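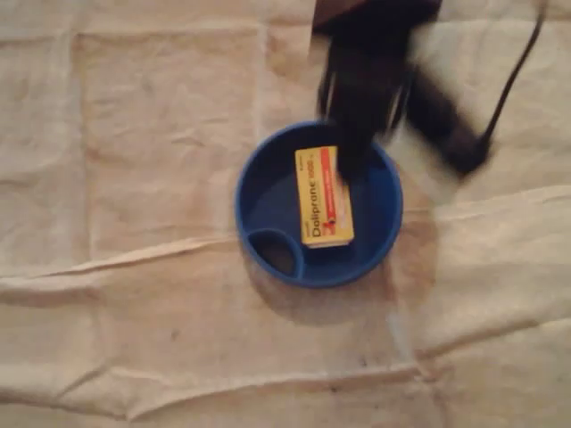 Danden is looking for 28 people to take part in a study of how medicines are kept at home. We want to know where boxes, bottles and tubes end up between the chemist's bag and the bin, who in the house moves them, and what gets kept long after it is needed. Most of the work happens at a table, with your own things laid out on a cloth and placed in a bowl one at a time, as with the yellow box of Doliprane 1000 in the blue one. You do not need to tidy up before we come and we would prefer that you didn't.

Background

The first part of the study was a postal survey. We had 227 replies, and between them the households listed 1,506 items. The lists were useful but they left out a good deal. People wrote down what was in the bathroom cabinet and forgot the kitchen drawer, the car, the handbag and the bedside table. For the second part we are visiting homes in Skesby and the villages nearby.

What you would be asked to do

Taking part means two visits from one of our researchers, a few weeks apart. Each visit lasts about 90 minutes.

At the first visit you collect the medicines in your home and bring them to a table or a clear piece of floor. We bring the cloth and the bowls. You put the items in the bowls in whatever way makes sense to you — by person, by room, by how often they are used — and talk us through it as you go. The researcher writes down the name, the strength and the date on each pack. Afterwards everything goes back where you want it.

At the second visit we ask you to find six items from the list and tell us whether anything has been moved, used up or thrown away. There is a short interview at the end.

Between the visits you keep a simple diary. It is one sheet of paper and most days there will be nothing to put on it.
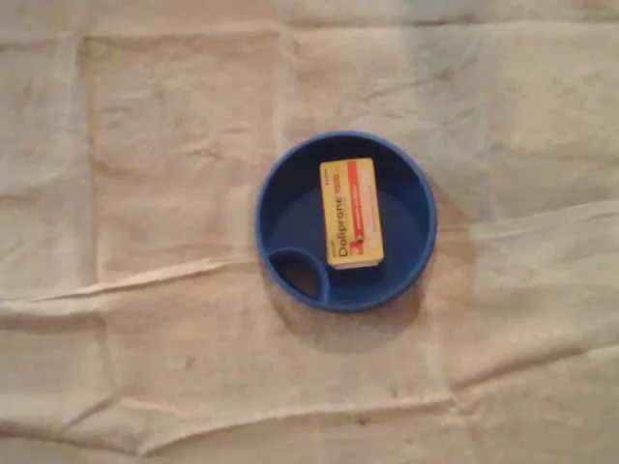 A box placed in one of the bowls, on the cloth used for sorting.

Who can take part

You can apply if you:
are 18 or over
live in Skesby or can be reached from it by local bus
have at least five medicines at home, including anything bought without a prescription such as painkillers, cough mixture, creams or plasters
are happy for a researcher to come into your home

We would especially like to hear from people who share a house with others they are not related to, and from people who look after medicines for a parent or a child. People living alone are also welcome. If two adults in the same household want to take part together, please send one form with both names on it.

We cannot accept applications from anyone working in a pharmacy or a doctor's surgery, or from households that have taken part in another Danden study this year.

What we do not do

Our researchers are not medical staff. They cannot tell you whether to take something, stop taking it or mix it with something else, and they will not take medicines away. If you find packs you no longer want, your pharmacist can advise you on returning them.

You can leave out any item you would rather not show. You don't have to say what it is or why.

Payment

Participants receive a shopping voucher after each visit. If you withdraw after the first visit you keep that voucher. Bus fares are paid for anyone who would rather do the sorting at our office, in which case bring your medicines in a bag that closes properly.

Your information

Names and addresses are kept apart from the lists. The lists are stored under a household number, and the report will not name anyone or describe a home in a way that neighbours would recognise. You may ask for your list to be removed at any point before the report is written.

How to apply

Forms are available from the Danden office in the Hamada building, ground floor, or from the front desk at the Uma centre. Hand them in at either place. Large print copies are kept at both desks.

Visits start in June. Morning, afternoon and early evening times are available, the last one beginning at 6.30pm. Please mark on the form any times that are no good for you, and whether there are dogs in the house.

Questions about the study should go to Benedek Farkas, who arranges the visits. Leave a message with the Hamada building reception and he will ring you back.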